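Notes wk 4: showing the robot (teleop + hand guiding)

Same room. Bring the handout from last time, we'll need the joint diagrams again.

Two ways to show a task

Hand guiding (kinesthetic). Grab the arm, move it, arm records its own joints. Cheap, no extra gear. Bad for two arms at once, you only have so many hands. Also your body ends up in the camera view, and then the policy learns from pictures with a person in them. Not what it sees at run time.

Remote control. Leader arms, VR controllers, a 3D mouse, whatever. You stand off to the side and the arms follow. Camera view stays clean. Cost: lag, and you can't feel contact unless the setup gives you force feedback (ours doesn't).

For the project everybody uses remote. The Narnport group did hand guiding last year and lost 2 weeks redoing it.

What goes in an episode

- joint positions, both arms
- gripper opening
- camera stream
- the action you sent, NOT just where the arm ended up. These differ whenever there's lag or contact. People mix this up every term
- task text, one line, same wording each time

Record at 25 Hz. If your script says anything else, fix the script. Timestamps come from one clock.

How many

40 good episodes per group for the first round, due end of May. The Sendov set on the course drive has 1460, you can pretrain on that, but your own 40 still have to be yours. Bad ones: mark them bad, don't delete. We look at failures in wk 6.

Sorting parts with two arms

Push buttons and switch parts, bins on the outside, tray in the middle. Looks easy. Problem is the parts don't all lie the same way, so the grasp changes every time and you have to decide before you close the fingers. Slow down over the bin. Come in from straight above if you can, the walls get in the way otherwise.
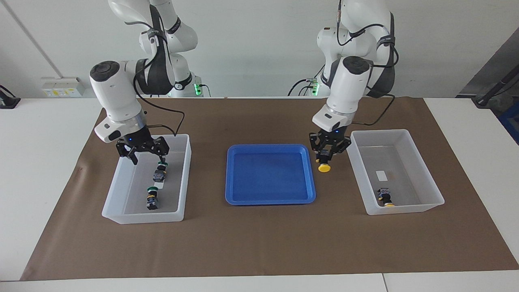
Left/right always means the robot's left and right. On video from the far side it's flipped, write it the robot's way in your labels or the merge script will swap your arms.

Don't pause mid-air to think. A pause goes into the data like anything else and the policy will copy it, sometimes forever. Plan the pick first, then start recording.

Vary the start positions. Move parts between episodes, turn some over. If all your demos start the same, you've recorded one demo 40 times.

Reading: Jimeditz notes ch. 3, skip the proofs. Machala slides on action chunking, optional but it helps with the homwork.

Homework: plot sent vs measured joint angle for one episode, one arm is enough. Mark where contact happens. Estimate the lag, show how you got it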